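Fixing a wrist cable that snags when both arms meet in the middle

If you run two arms facing each other, sooner or later one of them is going to stop halfway through a reach and sit there buzzing at you. Ours did it on 13th June, on the left side, in the middle of a hat sorting run, and I lost most of an afternoon to it before I found the cause. So I'm writing down what I did, in the order I wish I'd done it!

First, the symptom. The left wrist would roll fine one way, then stall on the way back with an overcurrent fault on the last joint. Clear the fault, run it again, same stall (or sometimes no stall at all, which was worse). I blamed the gripper. Then I blamed the gearbox. I had a new motor in my cart at Mathebula before Romana Paulík told me to put the credit card away and turn the wrist by hand with the power off.

She was right. One of the cable loops was catching on the wrist housing and pulling tight just before the end of the roll.

What you need:
Side cutters
Hook-and-loop straps, the narrow kind
A paint marker
A spare cable for the last joint
Somebody within reach of the stop button

Step 1. Hit the stop, then switch off at the supply. The stop button on our setup cuts the motors but leaves the controller live, and I've seen an arm twitch when a connector went back in. Hold the arm up before you kill the power, too. Ours has no brakes and it drops faster than you'd think.

Step 2. Move each wrist joint by hand through its whole range, slowly, and watch the cables the entire time. Do it with the elbow folded, then again with the arm reaching out over the table. My snag only showed up in the second position, so of course I missed it on my first try.
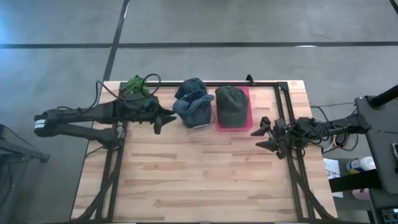
Themba Mabuza wrote in after I posted the first half of this to say that I should check the connector before touching the loops, as a cable that has been yanked a few times can look perfect and still drop out under load. He had one at Natville that passed every bench test and failed only when the wrist was rolled past 130 degrees.

Good point, and I've moved it up the list. So:

Step 3. Unplug the cable at the wrist and look at the pins and the strain relief. Wiggle the jacket where it goes into the plug. If it slides at all, swap it. Mine slid - not much, but enough - and in the bin it went.

Step 4. Cut off any old zip ties near the joint. I know, they look neat. They also hold the cable in exactly one place, and all the bending happens right there. Nick the jacket while you're cutting and you get to do step 3 over again (ask me how I know).

Step 5. Set the loop length. Roll the wrist to the end that pulls the cable tightest, give it a finger's width of slack past that, and put your first strap on the solid part of the link, well back from the joint. Now roll it the other way and see where the extra cable goes. You want it to arch up and come down clear of the housing. If it flops down toward the fingers, take a little out and try again.

Step 6. Put a paint mark across the cable and the strap. When the marks don't line up anymore, the cable has crept and you can fix it before it snags.

Step 7. Power up with hands clear and run the wrist alone at your lowest speed. After that, the full reach toward the other arm, with the other arm parked. Both together comes last. I skipped the parked part once back in December and got two grippers locked together like a pair of deer.

One more thing, on the software side. I had turned the current limit up at some point to get rid of nuisance faults, and left it there. That meant the motor was hauling on a stuck cable a lot harder than it should have before it gave up. It's back down to 895 in our config now. Don't copy my number, the units are whatever your controller says they are, but do go and look at yours.

I let it run 127 cycles after the fix without a fault. The right arm gets the same treatment next, as soon as the spare cables show up.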